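Wool dryer balls and static, do they work with a full load?

Posted in Laundry & Cleaning, August 5, 2022

We moved into a rental in February and the dryer here gives everything terrible static. Fleece is the worst, but even cotton T-shirts crackle when I pull them out. I stopped using dryer sheets because my son gets a rash from them. I bought a set of wool balls from Brevidari and they seem to do nothing at all. I run 50 minutes on the high setting, usually with the drum packed. Am I using them wrong or should I send them back?
trellismom

2 replies

Alfie Pearce
Your cycle is too long. Static builds up when fabric gets bone dry and keeps rubbing against itself, and 50 minutes on high will do that to almost any mix of clothes. Try 40 on medium and check. If the towels are still damp, take everything else out and give the towels another 12 minutes by themselves.

Second, pull out the synthetics. Fleece, leggings and anything with polyester in it should be dried separately on low or hung up. Once they are out of the main load most of your problem goes away, balls or no balls.

Wool balls need room to move. In a packed drum they get wrapped up in a sheet in the first few minutes and stay there. Fill it a little over halfway. Two balls in a small load is fine, more in a large one. I spritz mine with plain water before they go in and that helps some with static. They won't soften clothes the way a sheet does, so if that's what you wanted, send them back.

Also clean the lint screen. If you used dryer sheets for years, or the last tenant did, there can be a film on the mesh that you can't see. Run water over it. If the water sits on top and doesn't go through, scrub it with dish soap and an old toothbrush, then let it dry all the way before you put it back.

bloxham_jen
same problem here, I gave up and use vinegar in the rinse. works ok. the smell goes away

trellismom
Thanks both. Alfie, I tried the lint screen and the water sat right on top of it, so I scrubbed it. Did a load at 40 on medium with the fleece left out and the shirts were fine. Socks still stuck together a bit. I'll keep the balls for now.

Alfie Pearce
Good. Socks are usually part nylon, so put them in with the fleece. Check the vent hose behind the machine too while you're at it. In a rental it may not have been cleaned in years, and a clogged one makes the drum run hotter than the setting says. 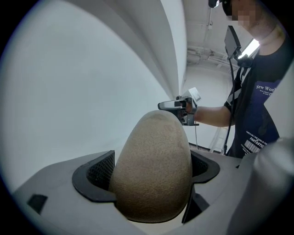

If the hose is the white plastic kind, ask your landlord to swap it for metal. It's a cheap part and they should cover it.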